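Riltemton Clothing Reuse Scheme
Progress report to the Deltudia Fund: second reporting period

1. Purpose of this report

This report sets out progress made by the Riltemton Clothing Reuse Scheme during the second period of the grant. It covers collection, sorting, distribution to households and spending against the agreed budget. Matters on which we seek the Fund's agreement are set out in section 5.

2. Collection and distribution

Collection points are now open at 5 sites, against a target of 4 in the grant agreement. The additional site, at the Skomport ferry terminal, opened in August and is proving popular with commuters, who tend to leave small bags in good condition. The Szulc Street site continues to receive the largest loads but also the highest share of items unfit for wear, mainly single shoes and damp bedding. New signs listing what we can accept were put up there towards the end of the period.

In total, 246 households received clothing parcels. Most were referred by schools and health visitors. Demand for children's coats and school jumpers remained well ahead of supply, while we continue to hold more adult formal wear than we can place. We have agreed with two neighbouring schemes to exchange surplus stock, and the first exchange is planned for the coming period.

3. Sorting and storage

The sorting room moved to the ground floor of the Riltemton depot, which has ended the need to carry sacks upstairs. Shelving was fitted within budget. Garments are now sorted by size before type – a change requested by referral partners, who make up parcels for whole families and found the earlier arrangement slow to use. Written guidance on folding and labelling has been issued to all staff.

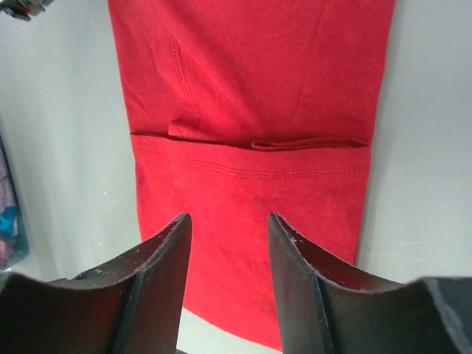
Red fabric on a sorting table.

Storage remains under pressure. The depot has no heating in the rear bay, and stock kept there over winter has to be checked for mould. A quotation for a dehumidifier has been obtained.

4. Staffing and finance

Mieczysław Śliwiński took up the post of depot supervisor at the start of the period. The part-time driver post was vacant for several weeks and has now been filled. Spending on wages was therefore below budget, and van hire was above it. Overall spending is within the approved total, and a full statement is attached under grant reference 2066.

5. Matters for agreement

The Fund is asked to agree:
– that the underspend on wages be used to buy the dehumidifier for the rear bay;
– that the Skomport site be added to the grant agreement as a permanent collection point;
– that the next report be submitted after the winter coat appeal has closed, so that its results can be included.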